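台面清洁与日常保养须知
斯托图宁住户服务处　生活指导专页　2023年9月9日更新
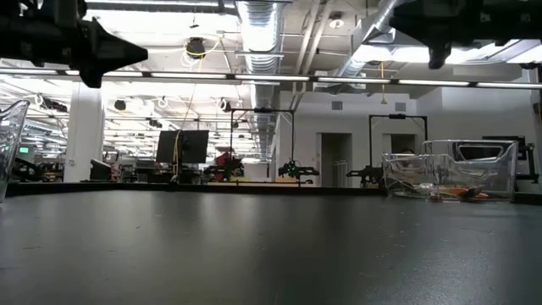
图：深灰色哑光台面，表面可见细小擦痕和斑点。

深色台面近年来在厨房和家庭工作间中使用较多。此类台面不易显脏，但对水渍、油膜和粉尘较为敏感，清洁方法不当时容易留下光斑。本页汇总住户来信中常见的问题，供各户参照执行。台面材质不同，处理方式亦有差别，使用任何清洁剂之前，请先查阅产品说明书，并在不显眼处试用。

一、日常擦拭

每日使用后，先用软毛刷或干布清除碎屑，再以拧干的超细纤维布擦拭。碎屑未清除即用湿布擦拭，容易把硬质颗粒压入表层，形成细痕。擦拭宜沿同一方向进行，最后用另一块干布收干。

清洁液的配制以稀为宜。一般油污可用中性洗洁精4毫升，兑温水1,000毫升，搅匀后浸布使用。浓度过高时，残留的表面活性剂会在哑光面上形成一层灰白薄膜，逆光时尤为明显。出现此种情况，可用清水反复擦拭两至三遍，不必另加药剂。

二、水渍与油渍

水质较硬的地区，水滴自然风干后会留下白色圈痕。洛斯瑟姆片区的住户对此反映较多。轻微圈痕可用温水湿敷数分钟后擦去；较重者可用稀释的白醋轻拭，随即以清水擦净。天然石材，尤其是大理石和石灰石，遇酸会受到腐蚀，不得使用醋、柠檬汁或除垢剂。

食用油滴落后应及时用纸巾吸除，切勿来回涂抹。已渗入木质台面的油渍，可撒少量玉米淀粉，静置过夜后刷去，必要时重复一次。咖啡、茶、红酒及酱油的色渍，停留时间越长越难清除，浅色接缝处应优先处理。

三、细痕与磨损

哑光表面的浅痕有两类。一类是金属器皿在表面留下的痕迹，实为金属附着，可用湿布蘸少量小苏打糊轻轻打圈去除。另一类是表层本身的划伤，不宜自行打磨。打磨会改变局部光泽，处理后的部位往往比原有划痕更加醒目。

请勿使用钢丝球、百洁布的粗糙面、去污粉和含磨料的膏剂。切割食材应使用砧板。陶瓷器皿底圈多未上釉，移动时应提起，不要推拉。

四、热源与重物

刚离火的锅具应放在隔热垫上。层压板和人造石台面受热后可能起泡、变色或开裂，且多数无法修复。电饭煲、烤箱等小型电器长时间运行时，底部和后侧均应留有散热空隙，蒸汽出口不得正对吊柜底板或墙面接缝。

台钳、绞肉机等夹持类器具安装时，应在夹口处垫软木片或厚毛毡，用毕及时拆下。

五、接缝与边缘

台面与墙体之间的密封胶每季度检查一次。发现发黑、脱胶或开裂，应先清除旧胶，待基层完全干燥后重新施打。新胶固化时间以包装标注为准，其间保持该处干燥。水槽周边最易积水，洗涤完毕后应将龙头根部一并擦干。

夏季湿度较高，木质台面的端面容易吸潮膨胀，建议于8月以前完成一次上油养护。上油须选用标明可接触食品的木器油，薄涂，静置后擦去余油。浸过油的抹布有自燃危险，应摊平晾干，或浸水后放入带盖金属容器，不可揉成团堆放。

六、用品存放

含氯漂白剂不得与酸性清洁剂混用，也不宜存放于同一格柜内。各类药剂应保留原包装，置于儿童不能触及之处。分装瓶须贴标签，写明名称和配制日期；自配的稀释液当日用完，不作久存。

擦拭台面的布与擦地、擦灶的布应分开使用，以颜色区分较为方便。超细纤维布清洗时不加柔顺剂，以免降低吸水性能。

七、咨询与送修

台面出现贯穿裂缝、明显下沉或大面积起泡时，请停止在该处放置重物，并向住户服务处登记。登记时请注明台面材质、安装年份和损坏部位。纸质版须知可在贝库尔斯卡楼服务窗口领取，索取编号为143。

相关页面：
水槽与下水管的定期清理
砧板的选用与更换
家庭工作间粉尘的收集

本页浏览次数：2,839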